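From: Dindo Sison
To: Huvalstead Homebrew list
Subject: Re: first cider, is it stuck?

Oh, I am so glad somebody finally brought up cider! I've been waiting for an excuse since November. Your note first, so everyone can follow:

> I pressed apples with my brother-in-law over in Tultthorpe and
> ended up with 3 gallons of juice. Pitched a packet of ale yeast
> and it bubbled like crazy for the first week. Now the airlock
> barely moves. Did it quit on me? Should I add more yeast?
> I haven't taken a reading because I hate wasting a sample.
> Also it smelled like eggs for a couple of days.

Please take the reading! A sample isn't wasted if you drink it, and tasting young cider is half the fun. The airlock is a terrible judge of anything. Mine went quiet last fall with plenty of sugar left, and another time it kept burping away long after the yeast had finished, just from the garage warming up in the afternoon.
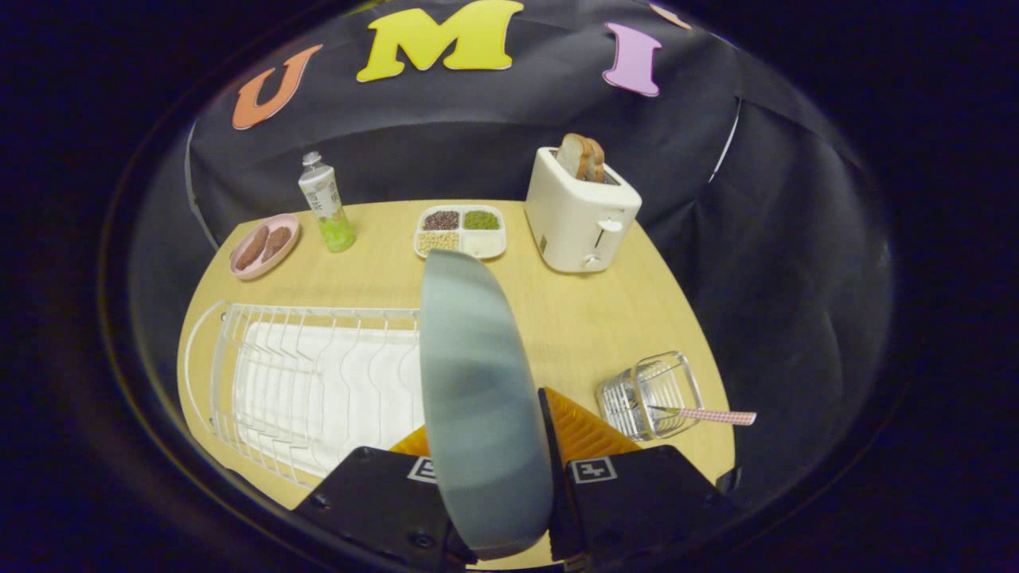
So get your hydrometer in there and write the number down, then check again a few days later. If you're at 1.000 or a bit under and it hasn't budged, you're done. If it's sitting at 1.020 and not moving, then we can talk about a stall. Fresh juice doesn't have a lot of food for yeast in it beyond the sugar, so a slow finish is pretty normal, especially if the room is cool. I'd move the jug someplace warmer before buying another packet.

The egg smell is the yeast being a little stressed (mine does it nearly every batch) and it usually fades by itself. I add yeast nutrient up front now and it's a lot milder - still there, but you have to stick your nose right in.

My own batch this year is a blend. I got most of the juice from the Layug orchard stand, which presses on Saturday mornings no matter how ugly the weather gets, and I threw in a jug of crabapple juice for some bite. It took 21 days to go dry and I am thrilled with it. Very tart, kind of a lemon peel thing going on.
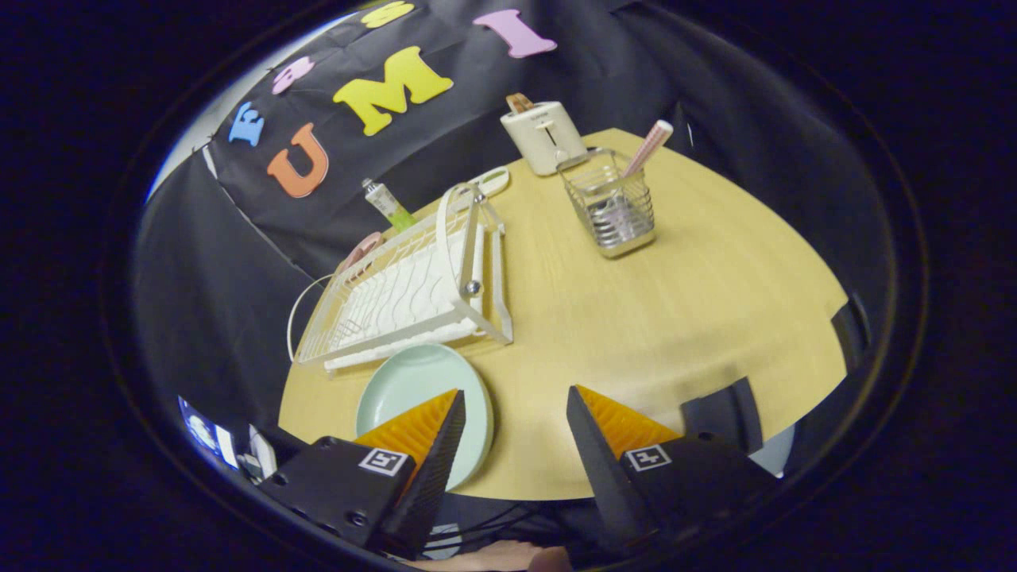 Dish rack on the table, colored letters behind.

For sweetening, I'd wait until the glass. A spoonful of apple concentrate stirred in when you pour is plenty, and you don't have to worry about bottles going off in the closet. If you want it fizzy, let it finish completely, then prime it like you would a beer.

One more thing that came up off-list, so I'll put it here for everybody:
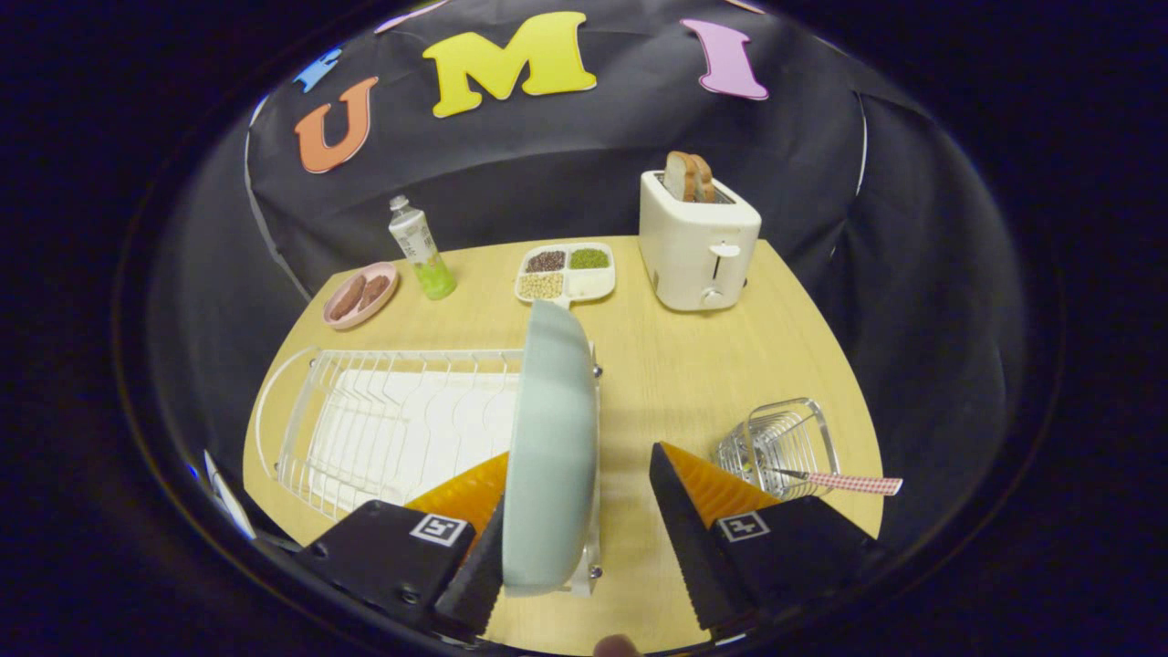

Can I use the same bucket I use for stout?
Plastic holds onto smells, so I'd keep a separate one for cider, or go with a glass jug.

I have 2 spare glass jugs if you want to borrow one. And bring a bottle to the Zadness swap, even if it's cloudy!

Dindo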